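Home Papers Authors Archive Contact
29/09/2023
By Hina Durrani and Darmawan Mandagi

4. Why small buyers pay more for silver rounds 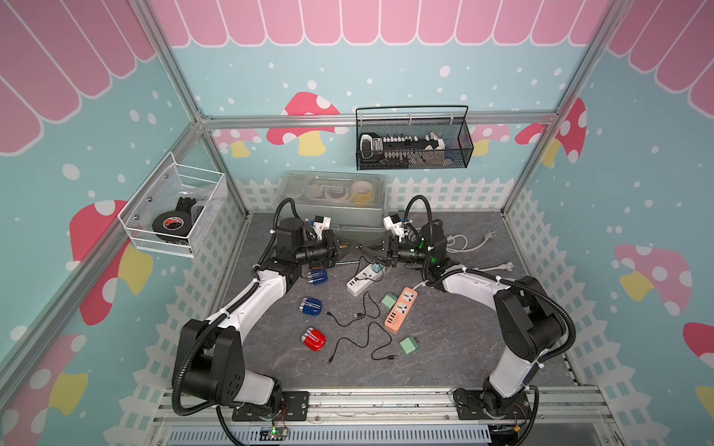

Figure 3. Work surface with a gray, marble-textured floor and printed wall panels.

I went into this part of the study thinking that people who buy one or two silver rounds at a time were simply bad at shopping. I don't think that anymore. Darmawan and I had 852 sales records from three dealers (Nelton, Garkier and Holanda), and once we sorted them by order size, the pattern was plain enough that I stopped blaming the buyers.

The extra you pay over the spot price of the metal – the premium – is mostly a fixed cost in disguise. Packing, card fees and insurance hardly change between one round and 30. So the single-round buyer carries all of it alone, and the person ordering a full tube barely notices.

We also talked with 13 regular buyers, and I loved this bit of the work! Most of them knew they were overpaying and did it anyway. Cremilda Cordeiro told me she buys one round every payday and would never save up for a tube, as the money would be gone by then. Fair enough, I do the same with books.

What I can't explain yet is Garkier. Its premiums on small orders stayed flat through the whole period, even when spot moved a lot, while the other two shops nudged theirs up within a day or so. Jeanine Van Wijk read an early draft and thought they might be selling old stock bought at a lower price. Could be. We asked for their purchase dates and got them for only 158 of the sales, too few for me to lean on, so I've kept Garkier in the main table and run everything a second time without it. The slope gets a little steeper and the order of the groups stays the same. Section 5 has both versions side by side.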